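Leitão Folding Stack — Frequently Asked Questions

What does this software do?
It's the planning and control layer I write for our two-arm folding setup. Camera images go in, arm and gripper commands come out, and in between there's a policy trained on demonstrations plus a pile of ordinary code that keeps it from doing anything silly.

How many demonstrations did you train on?
The current model uses 2,932 episodes. Of those, 763 are pants, and yes, I wish it were more! Pants are long, the legs slide over each other, and a grasp that's a finger's width off gives you a crooked fold.

Do both arms have to move at the same time?
Nope. Each arm gets its own target at every step, and "stay put and hold" is a perfectly good target. One gripper can pinch an end while the other waits up high with its fingers open until the planner likes a grasp point.
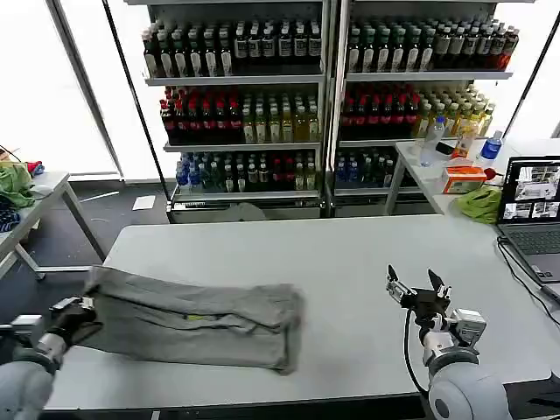 Waiting used to be a mess, by the way. The idle arm would drift a little with every update and end up hovering over the spot the other one needed. Hwa-young Ji added a hold flag in December and the drift went away — you'll find it in the arm settings as hold_when_idle. Leave it on.

Does a busy background confuse the perception?
Less than I expected. We crop to the table before the garment mask runs, so most of the room never reaches that part. The policy itself still sees the full view, so if you move to a new room, record some fresh episodes there.

My camera views are out of sync. Help?
Check the timestamps first (the sync page in the viewer shows them side by side). If one stream lags by more than 3 ticks, restart that stream only. Restarting everything works too, but you'll lose your calibration cache and be grumpy.

Can I use my own planner?
Sure! Version 2 has a plug-in slot for it. Percy Ospina wrote the sample one, so start by copying his folder and changing the name.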